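Sulard WT-2 Two-Arm Teaching Kit

Overview

The WT-2 is used to record manipulation tasks by remote control. An operator wears a pair of tracked gloves, and the robot's arms and five-digit hands follow in real time. Joint positions, hand positions and wrist video are written to a single time-stamped file, ready for training. No programming is needed to record a task.

Wrist view

One camera is fitted at each wrist and looks out along the hand. The operator sees the fingers and the work surface together and can correct a grasp before contact. Both views are shown side by side in the Floduveck recording software, with playback and trimming after each take.

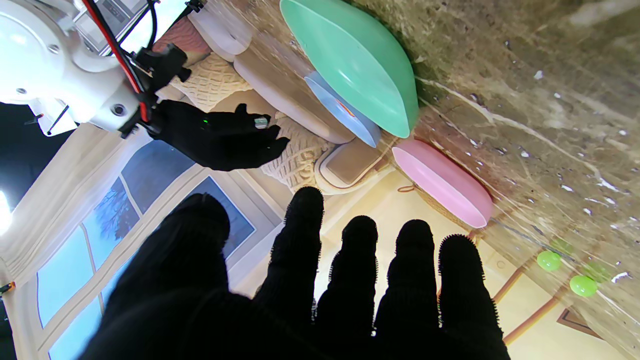

Wrist camera view during a tabletop task with bowls and two green balls.

Hands and gloves

Knitted gloves are supplied in black and pull on over the fingers. They add grip on smooth dishes and small round items, and can be replaced without tools. Check the fingertips for wear every 80 hours of operation.

Recording

Takes are started and stopped with a foot pedal. A failed take can be flagged by holding the pedal down; it stays on disk but is left out of the export. The internal drive holds over 2,000 short takes.

Specifications

Arms: 2
Command delay, wired: 53 ms
Shipping weight: 66 kg
Wrist cameras: 2, color
Control: tracked gloves or hand guiding

In the box

Arm pair with hands, wrist brackets, tracked gloves, foot pedal, spare knitted gloves, cable set. Table and task objects are not included.

Ships from Bromgate. Spare gloves are ordered separately under Parts.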